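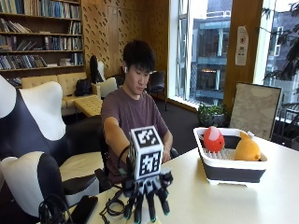
**What time can I get into the Elldale study rooms?**

Doors open at 7 a.m. and close at 10 p.m., every day we're open. The door code changes on the first of each month and arrives by email, usually in your spam folder.

**How do I book a table?**

Use the Brirkel page and pick a slot. Slots run two hours. You can book two in a row, then you have to let somebody else have a turn, even if you were finally getting somewhere.

**Do I need to book at all?**

Early mornings, hardly ever. In June, when every exam in the county lands at once, you'd be wise to. Walk-ins get whatever is left, and what's left is generally the table by the restroom.

**What does it cost?**

A monthly pass is $48. A day pass is $6. Students with a current ID pay $30 a month. "Current" means the card hasn't expired. We do look.

**I booked and didn't show up. What happens?**

We hold your table for 20 minutes and then give it away. Miss three bookings in a month and you lose advance booking until the next one. You can still walk in. See above regarding the restroom.

**Can I take a phone call?**

Take it in the hallway or in the Raju Room, the small one with the green door. Whispering into a phone at your table counts as a call. So does saying "I can't talk, I'm in the study room" for ten minutes.

**Can I listen to music?**

With headphones or earbuds, sure. If the next table can name the song, turn it down.

**What about food?**

Drinks with lids are fine anywhere. Cold snacks are fine at the tables. Hot food goes in the kitchen. Fish has been discussed at length and the answer is still the kitchen, with the window open.

**How fast is the wifi?**

Around 100 megabits on a quiet day. The network is called Caltach, after the old name of the building, and the password is on the card by the printer. It does not reach the back stairs. People keep checking.

**Can I print?**

You get 30 black-and-white pages a month with a pass. After that it's 10 cents a page. Color is 40 cents, and the printer decides when it's in the mood.

**Can I leave my things overnight?**

Only in a locker. There are 112 of them, $5 a month each, and the waiting list is short except in fall. Anything left on a table at closing goes in the lost and found bin, where it will join several umbrellas.

**How do I cancel my pass?**

Email the front desk before the 25th and you won't be billed for the next month. Email on the 26th and you've bought another month, so you may as well come in.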